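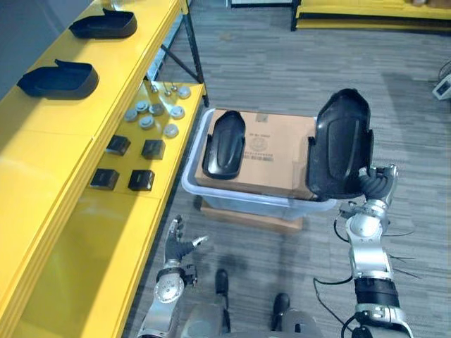 # January 7, 2025

I meant to write last night and fell asleep with the lamp on, so the whole of the day gets crammed in here. It was the parts room, mostly. The yellow shelves have been bothering me for months (since August, if I'm being fair to myself), and with Clurndale closed until next week and the phone quiet, I finally had no excuse. I put on my old green sweater, made a thermos of tea, and went in to sort.

I do love those shelves. The yellow is so cheerful against all that gray carpet, and the black plastic shells look rather smart lying on them, open side up, like shoes waiting outside somebody's door. I've called them the shoes from the start and I suppose I always will. The upper board is for them now. The lower one is for the small things: the round metal discs toward the back, then the square black blocks in a tidy little group at the front, where I can reach them without kneeling. My knees were very clear on that point by lunchtime.

The Deseck order is for 18 shells, and the Cha people want another 300 discs by spring, so it does matter that I know where things live. I spent a good two hours just reading old packing slips and throwing most of them away. One was for $408 and I have no memory at all of what we bought. I kept it, of course – I always keep the mysterious ones.

Then there was the business of the white housing, with its curved rim and that deep dark opening. The liner inside is scuffed and the plastic looks dusty, and there's a faint mark on the rim too. I've been promising it a proper wipe since before the holidays.

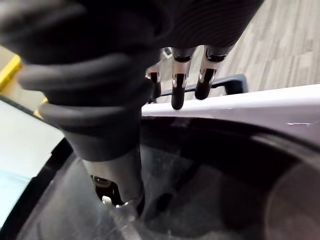
Should I use the spray on the liner? Plain warm water and a soft cloth first, and the spray only if that leaves a film.

I wrote that on a card and taped it inside the cupboard door, knowing perfectly well that I'll ask myself the same thing next time. The Morico catalog has new liners, but the shipping is silly for one piece, and I'd rather wait until we need a few other bits as well.

After lunch I went back to the shoes. I like to hold each one up and look along the curled rim before it gets its place, because the gloss shows up any little nick when the light runs over it.

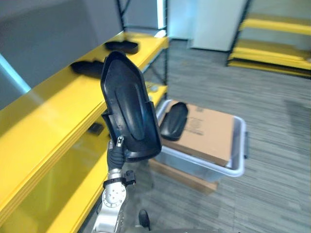
It's slow work, and I get fond of it, the same way I used to get fond of drying the good plates at my grandmother's. I had the radio on low and the tea had gone cold and I didn't mind a bit. Tomorrow I need to find more cardboard for under the clear bins, and write out proper labels – the masking tape ones curl up and drop off. And soup for supper again, there's still half a pot.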